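4. Proofing Time and the Keeping Quality of Home Flatbread

4.1 How the bakers worked

We have described the flour and the ovens already, so we will turn now to the part of the study that most of our home bakers said they enjoyed, and that gave us the most trouble when we sat down with their notebooks. Each of the 35 households was asked to bake the same soft flatbread over and over through the winter, changing only the length of time the dough was left to rest before it was divided. The short rest was 20 minutes, the middle rest was an hour, and the long rest was a whole night in the refrigerator, with the bowl covered by a plate or a damp cloth, whichever the baker would normally use. We did think about handing out matching lidded tubs, and one of us (Lacson) argued for them quite warmly, but in the end we wanted to know how the bread behaves in kitchens as people keep them.

The starting recipe was the one we call Domau, after the village bread it is loosely built on. It has a little yogurt in it and a spoonful of oil, and it is forgiving of a heavy hand with the water. Bakers weighed their flour on the small scales we mailed them and wrote down the kitchen temperature when they began mixing. Some wrote down a great deal more than that, and we are grateful for it, even where we could not use it. One notebook has a running account of a grandson learning to roll a circle, which he had very nearly managed by the last page.

4.2 What we counted as stale

Staleness is a slippery thing to ask people about. A bread that one family would happily wrap around lunch on the second day is toast or crumbs to another. We settled on a bend test, which Francine Simard had used in her own teaching kitchen for years before any of us thought of writing it down. The bread is brought to room temperature, folded in half with a light hand, and opened again. If it cracks along less than half of the fold it passes, and if it cracks along more than half it fails. Bakers did this at 12, 24 and 48 hours, using a fresh piece each time, and then they were free to eat the evidence.

Over the full season we received 1,032 usable bend tests. A further 113 had to be set aside, most of them from rounds where the bread had been stored in the refrigerator in spite of our instructions. (Cold storage firms up the starch very quickly, and these pieces snapped like crackers.) Of the usable tests, 540 came from dough with the short or middle rest and the remainder from dough that had spent the night in the cold.

4.3 The overnight dough

We expected the overnight dough to stay soft longer, and it did, though the gap was smaller than the bakers themselves believed it to be. At 12 hours there was very little to choose between the three. By 24 hours the overnight breads were plainly ahead, and at 48 hours they were the only group we would be glad to serve to company. The middle rest did no better than the short one in most kitchens, and we were a bit surprised by that, having told our students for a long time that an hour was worth waiting for.

Flavor was a different matter, and here the notebooks are nearly of one mind. People liked the overnight bread better. They used words like "nutty" and "more like bread," and several went on making it after the study period had closed. We did not set out to measure flavor and we make no claim for it beyond passing along what we were told.

The thickness of the rolled dough muddied things more than we would have liked. A thin round bakes fast and gives up its moisture fast, and no amount of resting will bring it back. Bakers who used the wooden guide strips we supplied, which hold the rolling pin at an even height, had steadier results from week to week than those who rolled by eye. The best rollers by eye were every bit as steady, but they had been at it for decades.

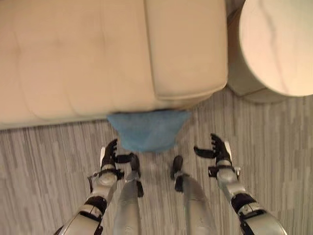
Figure 3. Seat and front edge of a cream-colored leather sofa, with a light blue cloth against the front.

Wrapping mattered too, and we wish we had asked about it sooner. Bread that went into a towel while it was still hot from the oven came out softer at every check than bread left to cool on an open rack. The steam has nowhere to go, so it settles back into the crust. In the January rounds we asked everyone to wrap the bread for 15 minutes and then move it to a closed bag, and the number of failed bends at 24 hours dropped in all three groups. This means that the earlier rounds and the later ones should not be lumped together carelessly, and in the tables that follow we have kept them apart.

4.4 Two flours

A smaller group of bakers repeated the work with two other flours, sold to us under the mill names Isa and Negri. Isa is a soft white flour and made a tender bread that tore easily when it was filled. Negri is darker, with some of the bran left in, and it drank up so much water that we had to send around a revised recipe card after the first week. Once the water was put right, the overnight rest helped the Negri dough more than it helped any other. The bran seems to need the hours to soften, and until it has done so it cuts into the dough and leaves the bread crumbly at the fold. For a baker working with a flour of this kind, we would suggest starting the evening before and adding the last spoonful of water only after the dough has sat for a few minutes and shown whether it wants it.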